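Stinitz kicking net review: a season with the cheaper of the two

I coach the kickers at an amateur American football club, which mostly means I stand behind the bench with a net and a bag of balls and try to keep two nervous people busy. Our old net was a hand-me-down with a hole in the pocket and a frame that had been repaired with tent pegs. Before the start of last season I replaced it with the Stinitz folding net, which cost £69. The other one I looked at was the Calon, at £129. I have used the Calon at away grounds often enough to compare them, and I'll say where I think the extra money goes.

What you get

The net comes in a long carry bag with a shoulder strap. Inside are the frame poles, the netting, four ground spikes, two guy ropes and a sheet of instructions. There is no ball holder in the bag, so if you want your kicker to practise without a teammate kneeling down you will need to buy one separately. I already had one.

The poles are joined by elastic cord, like tent poles, and they click into a pair of feet at the base. The netting hooks over the top bar and then pulls down tight on either side. The instructions have drawings and no words, and the drawing for the side straps is the wrong way round. I put them on as shown the first time and the pocket sagged. Swap them over and it sits as it should.

Setting up

Once you know about the straps it goes up quickly. I can do it on my own while the rest of the team is stretching. In June, when we run our summer sessions, the ground is hard and the spikes supplied are not up to the job. They are thin and they bend. I now use heavier ones from a camping shop. On an artificial pitch you can't use spikes at all, so you need sandbags on the feet, and those aren't included either.

Taking it down is slower than putting it up. The netting catches on the pole joints, and if you rush you will tear it. The bag is a snug fit. With cold hands after an evening game it is the most annoying part of the whole thing.

In use

For place kicks the net does what it should. A ball struck properly goes into the pocket and drops. The pocket is deep enough that very little bounces back, even when our stronger kicker is warming up from close in. The centre target is a strip of orange tape sewn into the mesh, and it has stayed bright.

Punting is less good. The top bar is lower than on the Calon, and a punter with a high leg swing will send some over it unless he stands nearer than he would like. Ours moved up and got used to it. A coach with a younger squad won't have the problem. If your punter is tall and kicks high, I would treat this as a proper reason to spend more. 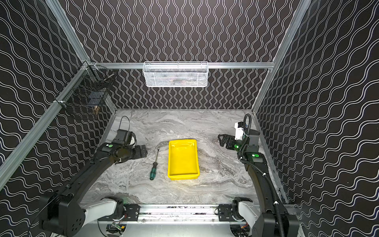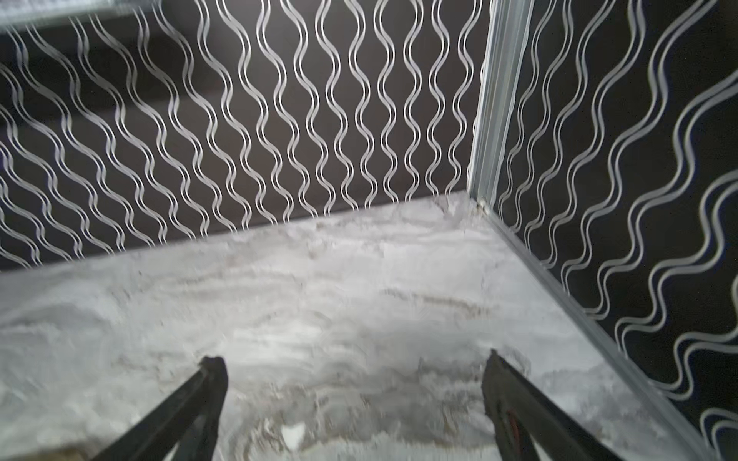
Wind is the other weak point. On a breezy touchline the frame leans, and without both guy ropes fixed it will go over. We had it fall on the water bottles during the second quarter of a home game, and after that I tied it to the fence behind our bench whenever there was one. The Calon has a wider base and I have never seen one go over, though it is a good deal heavier to carry from the car park.

Noise might sound like an odd thing to mention, but the Stinitz rattles. Each kick sets the top bar knocking against its sockets. A wrap of electrical tape around each end cured most of it.

How it has lasted

We used it for every home game, most away games and one training night a week. The netting has no holes. There is some fraying along the bottom hem where it drags on the ground, and I have stitched that with fishing line. One elastic cord went slack towards the end of the season, so that pole now has to be pushed together by hand. The feet are scratched and otherwise fine.

The carry bag has done worst. The zip split before the halfway point of the season and the shoulder strap came away from its stitching shortly after. I emailed Stinitz about the zip and they sent a new bag without asking for the old one back, which I thought was fair. The replacement has the same zip, so I don't expect it to last.

Leaving it out in the rain doesn't seem to hurt it much. I forgot it overnight once at Stellen Park and it was there in the morning, soaked, with no rust that I could find. I'd still dry the netting before putting it away, as it starts to smell if you don't.

Compared with the Calon

The Calon is taller, steadier and better made. Its bag is heavy canvas and the spikes are the right thickness. It also takes longer to put up, and I wouldn't want to carry it far. If your club has its own ground and somewhere to store things, buy that one and leave it by the bench. We share our pitch and everything has to go home in somebody's boot, so weight matters more to us than it might to you.

There is also a Zamani net that a few teams in our division use. I've only kicked into it a handful of times. It has a smaller pocket, and I saw more balls come back out of it than I'd like, but I don't know it well enough to say more.

Who should buy it

At £69 the Stinitz is a decent net for a club that travels and whose kickers mainly need to warm up for field goals and extra points. Allow a bit extra for better spikes and a couple of sandbags. I would not buy it for a punter who kicks high, and I would not leave it standing by itself on a windy day.

I'll be using ours again next season. I have ordered a spare elastic cord for the slack pole, and the taller of the two kickers has been told to stand closer.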